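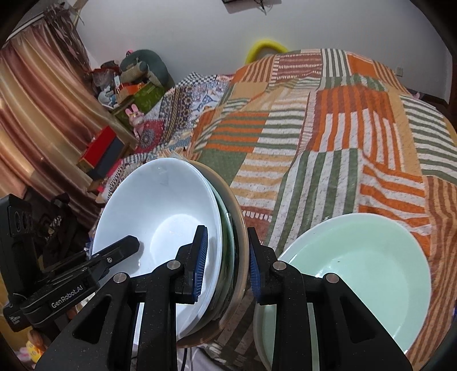 How many dishes does a household of two people need? Fewer than most of us keep, and more than the strict books on tidying will allow you.

I began to ask this question in August, when we moved from the house in Clomurthorpe to a flat with one kitchen cupboard. All our dishes had to be sorted, and the kitchen was full of paint tins, so the sorting was done in the bedroom. I can recommend this to everybody. A bedroom has good light and a soft place for whatever might fall. Our quilt, the patchwork one with orange and olive stripes, has received two saucers and a sugar pot without harm to any of them.

My teacher in the matter was Marcelino Bezerra, who sold second-hand tableware on Whitlock Street for 29 years. He has handled more plates than he can remember and he has firm opinions about all of them. The first opinion is that people stack too high. The second is that they stack flat when they should stack on edge.

"A plate is strong when it stands," he told me. "When it lies under others, it carries the whole family."

For packing he puts plates upright, like records in a box, with a sheet of paper between each two. Deep bowls go at the end of the row, never in the middle, and very wide bowls travel alone. I followed this rule with our white bowl and the plates in white and dark green, and with the plate with the tan-brown rim, which came from my mother-in-law and which I was not permitted to break. The wide bowl in pale mint green stayed outside the row and had a box for itself.

It is also a good way to look at what you own. In a flat pile you see only the top plate. On edge you see every rim, and a chip has no place to hide. I found three chipped plates which I had been serving to guests for years. I wrote to two of them to say sorry.

Vaughn Achterberg, who repairs ceramics in a workshop behind the old post office, says that a chip on the rim is mostly a question of beauty, but a crack is a different matter. He taps the plate with his knuckle and listens. A whole plate rings a little. A cracked one gives a short, dull sound, and he does not advise to eat soup from it.

What did we keep? 8 dinner plates, the same number of small ones, the deep bowls, and the mint-green bowl, for salad. The set named Festari, a wedding gift with gold lines that cannot go in the dishwasher, went to my niece in Drutberg. She has no dishwasher and was delighted.

The new cupboard has a simple wooden rack, and the plates stand in it as they stood in the box. My husband complained for one week that he could not find the small ones. Then he stopped complaining and began to put them back in the wrong order, by colour, which I must admit looks better. Mr Bezerra came for lunch and inspected the rack before he took off his coat. He moved one bowl to the end of the row and sat down to eat.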